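What Is a Narrator? (And Can You Trust One?)

Every story has a voice. Somebody is telling you what happened, and that somebody is called the narrator. You have met hundreds of narrators already, even if you never stopped to say hello!

People sometimes mix up the narrator and the author. The author is the real person who sat at a desk and made the whole thing up. The narrator is the voice the author invented to tell it. Soudabeh Heydari wrote The Lamp at Ukedstead, but the voice in the book belongs to Brirkel, a grumpy old ferryman who has never read a book in his life. Soudabeh is the author. Brirkel is the narrator. See the difference?

"I" stories

When a narrator says "I" and "me," we call it first person. The narrator is inside the story, walking around in it, getting rained on. Brirkel is a first-person narrator. On page one he says:

"I rowed that river for 40 years and I never once fell in, whatever my sister tells you."

Look how much we learn from one sentence! He is proud of his rowing. He has a sister. And it sounds a lot like he did fall in, at least once.

First person is great for getting close to a character. You hear every thought, even the embarrassing ones. But there is a catch. You only know what that one character knows. If Brirkel is asleep when the lamp goes missing, then you are asleep too, and you have to find out along with him.

"He," "she" and "they" stories

When the voice stands outside the story and talks about everybody else, we call it third person. "Wuner opened the gate. She did not like the look of the path." The narrator isn't Wuner and isn't her friend. It's a voice that can see her.

Some third-person narrators stick close to one character and tell you only that person's thoughts. Others can peek into every head in town, and even tell you what the cat is planning. There is a long, wonderful word for that kind: omniscient (say it like this: om-NISH-ent). It means "all-knowing."

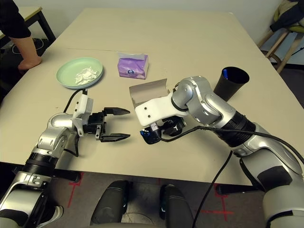 Two robotic arms over a table. How would a robot tell its own story?

Let's try it! Pretend a robot is your narrator. In first person it might say, "I held my gripper open and waited. Why was everyone whispering?" In third person you could write, "The robot waited, and it had no idea that a surprise party was hiding behind the door." Same moment, but in the second version you know something the robot doesn't. Writers love that trick.

Narrators who fib

Now for my favorite part. Some narrators don't tell you the truth! We call them unreliable narrators. A few are lying on purpose. Others are too young to understand what they're seeing, or so sure they are right that they can't notice they're wrong.

In Nikola Vlachou's story The Soltani Clock, a boy tells us his clock has exactly 1,713 tiny wheels inside and that he counted them all before breakfast. Later, his teacher asks and he says 806. By bedtime it's 400. He never says, "I was making that up," but you can work it out. Then you start to wonder what else he made up, and suddenly you're a detective!

Here are some clues to watch for:

The narrator's story changes from one chapter to the next.
Other characters seem surprised by what the narrator says.
The narrator keeps telling you how honest they are.
Something big happened, and the narrator hurries right past it.

Try it yourself

Pick something small that happened at your house, like a spilled glass of milk. Write it three times. First, tell it as the person who spilled it. Next, tell it as the dog who got to lick it up (lucky dog!). Last, tell it as a voice that knows what everybody is thinking.

Read all three out loud to a friend and ask which one they believe. Then swap, and listen to theirs.

Words to remember

Narrator: the voice that tells the story
First person: a narrator who says "I"
Third person: a narrator who says "he," "she" or "they"
Omniscient: knowing everything
Unreliable narrator: a narrator you can't completely trust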